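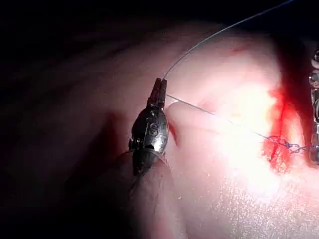 Flellen Saddle Stool

We've stocked the Flellen for 2 years and it's still the seat we drag out whenever someone asks what to buy for long spells of fine handwork. It tips your hips forward a little, so your back does less of the arguing. Lovely thing to sit on!

The gas lift goes up and down with one finger, and the lever sits on the right as standard - ask for a left-hand one when you order. New for October is the Lei cover, which is softer than the old one and zips off for washing.

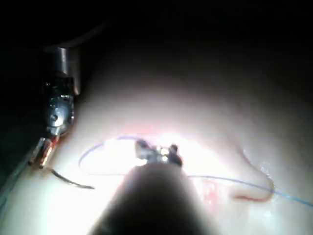
Instrument jaws beside a pale, glossy tissue pad

Colours: slate, moss, plum
Seat: moulded foam, Lei or plain cover
Castors: hard floor or carpet, please say which
Guarantee: 7 years on the base, 2 on the lift

Lihua Wei in our showroom prefers hers with the Skenow foot ring, and so do most shorter people who try it. It clamps on with the key supplied.

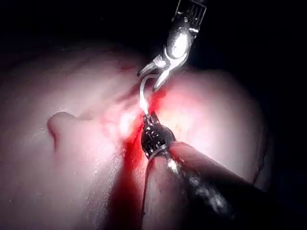 Curved suture needle held in the grasper

Delivery takes up to 16 days. Spare castors and covers are kept at our Tisamer shop, so ring Lachlan Ogilvie before you travel as plum does sell out.

Page updated October 12, 2019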